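Folding Tables Find Their Second Life at Clatholm

By Freya Hollis
2025-05-29

I have eaten a lot of lunches off a lot of wobbly tables for this column, so when Wendy Marsden told me Clatholm was getting its front room ready for the summer suppers, I went straight over to look at the furniture. (Some people ask about the menu first. I ask what the plates are going on.)

Clatholm, if you haven't been, is the shared house at the top of Penrose Lane. It has been putting on neighborhood suppers for a couple of years now, mostly out in the yard, and mostly on whatever could be dragged through the door. Last summer that included an ironing board. This June they're moving the whole thing indoors, into the room with the TV, and the big change is the tables: square ones that fold, with a marble pattern on top in pink and cream and a thin red edge. I love them! They look like something my aunt would have had out for cards.

Wendy found them through Dellow, the secondhand place, and paid $82 for the pair. Her housemate Igor Kováčik thought that was steep until he tried carrying one up the front steps by himself and discovered how easy it was. "You fold it, you lean it on the wall, you have your living room back," he told me. He'd already done it four times that morning just to show people.

The suppers will stay small. There's room for 40 people over the whole month, split across several evenings, and when I stopped by there were 14 places still open. Man-sik Jin is cooking the first one, and he's promised noodles and a cold cucumber thing I've been thinking about ever since he described it to me. You bring your own cup if you have one you like, and forks and spoons are provided. I asked about chopsticks and got a very long answer, the short version of which is that he has plenty.

The rest of the room is staying the way it is. The TV stays on its long black cabinet, and so do the knickknacks beside it, including a little gold trophy and a row of egg-shaped characters that I was told very firmly are not to be moved. I did ask what the trophy was for and got three different stories. The floor is marble tile, so it'll sweep up easily, and Poppy Bloxham is bringing felt pads from home for the chairs, which scrape something awful.

Chairs are the one thing they're short of. If you have a folding one you can lend for June, put your name on the bottom with tape and drop it off any evening before supper time. Poppy is keeping the list, and she'd also be glad of a tablecloth or two, though personally I'd leave those tops bare and let everybody enjoy the pattern.

The front room at Clatholm, tables and marble tile floor included.

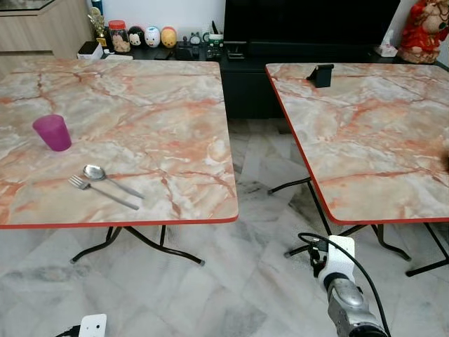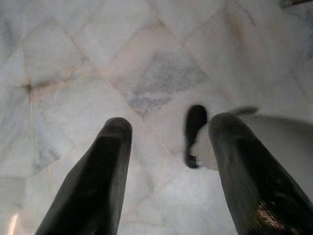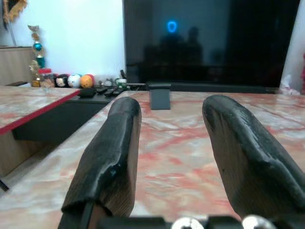 Do I need to sign up ahead of time, or can I just turn up?

Please sign up ahead with Poppy, even if it's only the day before, so Man-sik knows how much to cook. Supper is pay what you can, and kids eat free.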